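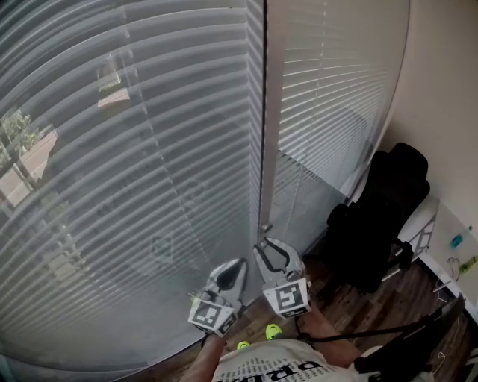

White venetian blinds at a large window, with the slats on the left slightly open.

White in everyday life

White is among the most common colors in the home, and people tend to live with a great deal of it before they ever think of choosing it. It turns up on ceilings, bed linen, plates and window coverings, and it does a good deal of quiet work in all those places, mostly by bouncing daylight deeper into a room.

No two whites are quite alike, as anyone who has stood in a paint store with a handful of cards will know. The Pallau chart, drawn up by Olga Herrera and Fidel Mansilla, lists 419 household whites – 42 of them sold for ceilings alone – and sorts them by whether they lean toward yellow, blue or gray.
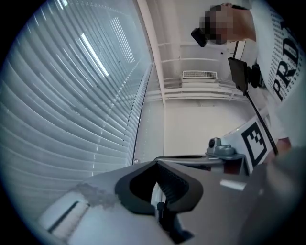 White clothing has a long and rather fussy history, and for many years a clean white shirt was a sign that somebody in the house had time for laundry. Cotton was boiled, blued with a little dye and laid out on the grass to bleach in the sun. Today the plain white T-shirt is as often a background for print as a garment in its own right, and black shows up on it best of all, whether in big bold letters such as "PRD" running along the side or in small lettering repeated across the cloth. Washing such shirts inside out, in cool water, is kind to the print.

See also: Bluing; Limewash; Off-white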